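**Jewelry stand** (also *jewelry tree*, *necklace tree*, *trinket tree*) – a small freestanding household object on which necklaces, bracelets, rings and earrings are hung when not being worn. The usual form has a vertical stem, a weighted or widened base, and arms that leave the stem at one or more heights. It belongs to the same group of dressing-table goods as the ring dish, the jewelry box and the earring card, and is often used together with one of them.

## Terminology

Sellers use *stand*, *tree* and *holder* with little consistency. In the narrower sense followed in this article, a *tree* has branching arms of unequal length, a *T-bar* has one or more straight horizontal rods, and a *bust* is a shaped form that supports a necklace as it would lie on the neck. *Stand* covers all three. The Cheema trade list adds a fourth class, the *carousel*, in which the arms or panels turn on a central pin.

## Construction

### Base

The base has to resist tipping when the load is on one side only. Common materials are wood, stone, ceramic and sheet metal. Wooden bases are usually rectangular or round and are drilled in the center to take the stem. Felt or cork on the underside keeps the base from sliding and protects the furniture. A rectangular base is less stable across its short side than along its long side, and heavy pieces are best hung over the long side.

### Stem

In wire trees the stem is either a single rod, to which the arms are soldered, or a bundle of wires twisted together, each of which bends outward at its own height to become an arm. The twisted stem needs no soldering above the base but is more likely to loosen with handling. Soldered stems tend to fail at the joints.

### Arms

Arms may be straight, curved or curled. A curled end forms a stop that keeps a chain from slipping off, and also removes a sharp point. Spacing matters more than number: arms set too close together let fine chains swing into each other and tangle, which defeats the purpose of the stand. The clear drop below an arm limits the length of chain it can carry, although a long necklace can be doubled.

### Finish

Gold-colored finishes are applied as plating, lacquer or powder coat over a base metal. Plating wears first on the outer curve of each arm, where metal clasps rub. Lacquer chips at tight bends. Powder coat is the thickest of the three and may stop small ring openings from passing over the end of an arm.

## Types

| Type | Arms | Suited to | Less suited to |
|---|---|---|---|
| Branching tree | Curved or curled wire | Bracelets, short chains, hooked earrings | Long heavy beads |
| T-bar | Straight rods | Bangles, watches | Post earrings |
| Bust | None | One necklace | Mixed storage |
| Carousel | Turning arms or panels | Large collections | Shallow shelves |

## Placement

A stand is normally kept on a dresser, a side table or a shelf, toward the back of the surface, so that the arms are not caught by a sleeve. Wire trees are light for their height and are easily pulled over by a chain that has snagged. A cloth under the stand deadens the sound of dropped items and prevents scratches, but a cloth that hangs over the front edge can drag the whole arrangement if pulled.

Small open vessels are often set beside the stand for things that cannot be hung, such as post earrings, loose beads and clasps. Bowls and cups made for the table serve the purpose as well as purpose-made dishes.
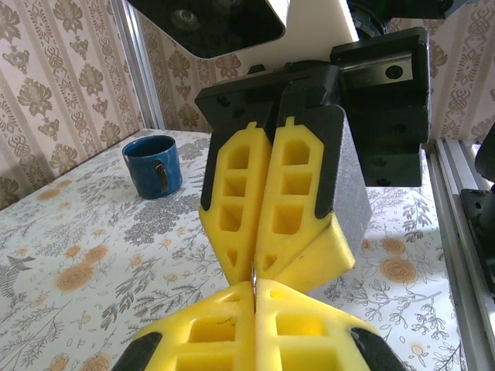
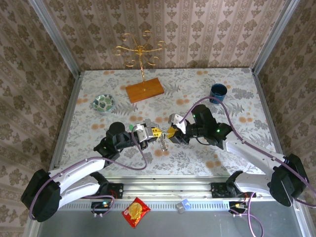

Leaf-sprig cloth, both views; the wire tree and the small bowl to its left are in the second.

*Pernby, September 15, 2025*

## Visibility against patterned surroundings

Thin wire arms are hard to pick out against a busy background. Printed cloths with botanical sprigs and wallpapers with damask or floral repeats both break up the outline of a branching tree, and the effect is stronger when wire and pattern share a color range. A gold-colored tree in front of a beige and brown paper shows less contrast than the same tree in front of a plain white wall.

The horizontal surface matters in a different way. A white ground with a sparse gray print leaves the base easy to locate, while dropped items of silver or pale metal are more difficult to find on it than on a dark cloth. Plain trays are sometimes placed under the stand for this reason.

## Loading and use

The Dekdale pattern, a branching wire tree with 9 arms on a wooden base, carries a stated maximum load of 500 grams evenly distributed. No figure is given for load on one side. General practice is as follows:

- Heavy pieces go on the lowest arms, close to the stem.
- Opposite arms are loaded in turn.
- Chains are fastened before hanging, so that the open ends do not catch on neighboring arms.
- Rings are placed last and removed first.

A piece is taken off by lifting it clear of the curled end before drawing it away. Pulling sideways turns the base on the cloth and puts strain on the joint between stem and wood.

## Care

Wire is dusted with a soft dry brush. Liquid metal polish can strip lacquer and should be kept off plated finishes unless marked for them. Wooden bases are wiped with a damp cloth and dried at once; standing water swells the wood around the drilled hole and loosens the stem. Bent arms can be returned to shape by hand if the bend is shallow. Repeated bending at one point leads to cracking.

## Packing and shipping

Branching trees pack poorly. The Cirumska carton, 12 inches on a side, holds one assembled tree with paper fill between the arms. Versions with an unscrewing stem ship flat but need a threaded insert in the base, and the thread is then the part most often reported as faulty.

## See also

- Ring dish
- Jewelry box
- Hat stand
- Table linen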